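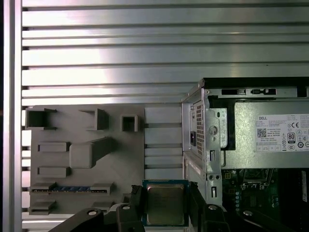 A desktop processor, held upright

Looking after old Bibles, hymn books and altar linen at home

I do love a worn Bible! A cracked spine and somebody's pencil in the margin of the Psalms tell you it's been lived with, and most of them need far less mending than people fear. At Brikinwood chapel we went through 70 hymn books in January on the vestry table, with tea, and it was one of the happiest mornings I've had all winter.

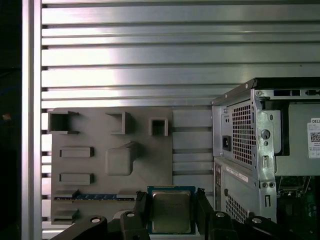
Hilary Tranmer

Start with the dust. Hold the book firmly shut and brush the top edge outwards from the spine with a soft, dry paintbrush. Then open it and do the gutters, where the crumbs get in (communion bread, mint imperials, you name it).

Please don't use sticky tape on a torn page. It goes yellow and takes the print with it. Thin Japanese paper and wheat starch paste make a lovely repair: tear the strip instead of cutting it, lay it over the rip, put baking parchment either side and leave it under a weight overnight. My own hymnal was split right down page 293 and you can hardly find the place now!

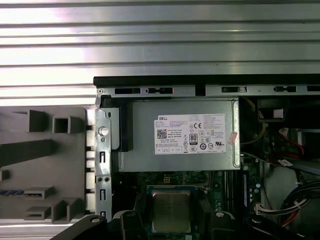 If a book smells musty, stand it open in a lidded box with a saucer of bicarbonate of soda next to it, not touching. Give it seven days and sniff. Ours from the Gridevstead sale needed three goes.

Candle wax on linen

Let the wax go hard and lift off what you can with a blunt knife. Put brown paper above and below the mark and press with a warm iron, moving to a clean bit of paper each time. Beeswax can leave a faint yellow ring, so soak the cloth in cool water with a little soap before the main wash.

Communion wine wants cold water straight after the service, and keep the iron well away until the stain has gone completely.
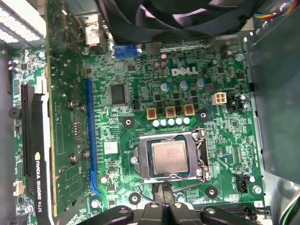 Dell motherboard in an open desktop case

Roll your fair linen round a cardboard tube covered in acid-free tissue and you'll have no creases to press out at Easter.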